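Washbasin

A washbasin is a fixed or freestanding bowl used for washing the hands and face. It is one of the oldest pieces of household equipment still in daily use, and its history is a surprisingly lively one, running from clay bowls to the glossy ceramic fixtures found in homes almost everywhere.

Early forms

Washing bowls are known from many ancient cultures, in clay, bronze and stone. For most of their history they had no drain at all. Water was carried in, poured from a pitcher and carried out again. By the 1800s the bowl and pitcher had found a home on the washstand, a small table often topped with marble, and potters gave these sets some of their prettiest glazes.

Piped water changed everything. Once a house had a supply line and a waste pipe, the bowl could stay put, and the faucet took over from the pitcher. 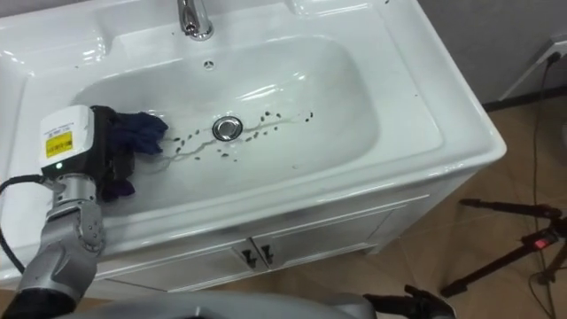 Collectors still love the older sets. The historian Burgi Zwahlen, whose book on washstands remains a delight to read, spent 6 years tracing the bowls made at the small Vilach pottery and found 47 different painted borders, many of them used for a single season. Her favorite, a band of blue gentians, appears on only five known bowls.

Materials

Vitreous china is the classic choice. It is a clay body fired until it takes up almost no water, then sealed under a hard, glassy glaze. Fireclay is thicker and tougher and suits very large pieces. Enameled cast iron, stone, glass, stainless steel and cast resin are also common, each with loyal fans.

Making a ceramic basin is a wonderful mix of chemistry and patience. Liquid clay, called slip, is poured into a plaster mold, and the plaster draws out water until a firm wall has formed. The piece shrinks as it dries and again in the kiln, so the mold has to be larger than the finished basin. At its height the Vilach works fired over 4,000 pieces a year this way.
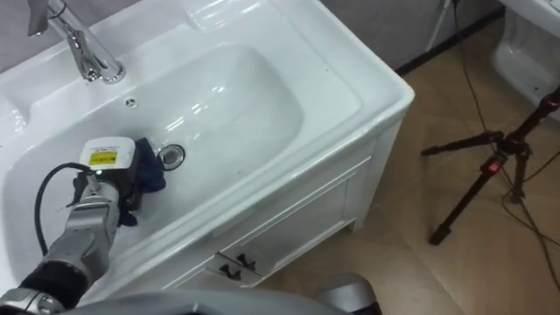
Common types

Pedestal basins stand on a ceramic column that hides some of the plumbing. Wall-hung basins leave the floor clear. Vessel basins sit on top of a counter like a bowl on a table – a cheerful nod to the old washstand. Vanity basins rest on a cabinet, and many are molded in one piece with the surrounding deck.
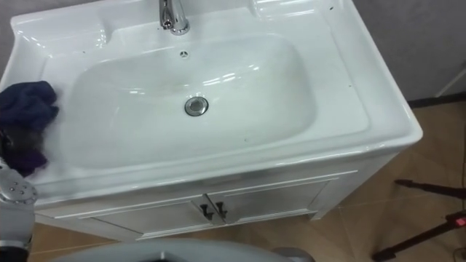
Drains and overflows

Most basins drain through an opening near the lowest point of the bowl, closed by a rubber plug, a lift-up stopper or a push-down one. Below it is the trap, a bend in the pipe that holds a little water and keeps sewer gas out of the room. Many basins also have an overflow, a hole high in the bowl that leads to a hidden channel and joins the waste below the stopper.

See also

Bathtub
Faucet
Washstand
Vitreous china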